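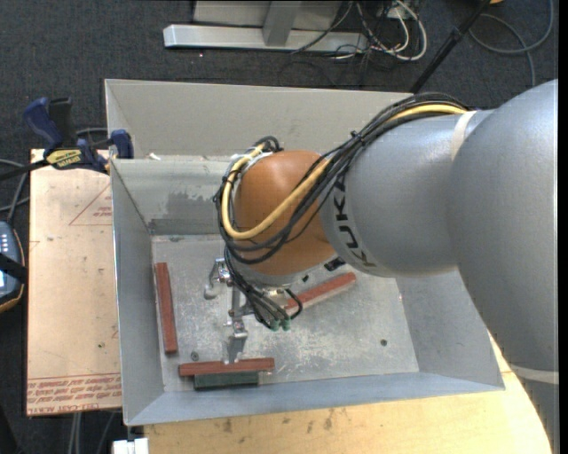

Emptying the bin: project report, group 5
Corina Moldovan
Last updated: August 2025

Question we started with in April: does the shape of the bin change how easy it is to get the last few blocks out? Short answer yes, a lot.

Bin is grey sheet metal, open top, sloping walls, flat rectangular floor. Floor is quite worn, scratches and whitish scuffs mostly round the middle. Blocks on the slopes mostly slid down by themselves. Blocks in the corners did not. Corners were the whole problem really.

Method. Tip in a load, take out one block at a time, write down where each one was lying. 162 blocks logged over 9 loads. Sheet for load 5 got lost so that one was done again, numbers are from the second go.

Results. Middle of the floor easy. Foot of the slope ok if the block lies flat. Block stood on end against a wall = slow, often knocked over first and then it is somewhere else. Didnt have time to test a bin with straight walls, wich would of been the proper comparison. Should go in next years plan.

Still to do: redo table 2, check spelling, references.

Recent reports
Trutley: stacking trays
Drenen shelf labels
Ciobanu, sorting by weight
Stollness packing bench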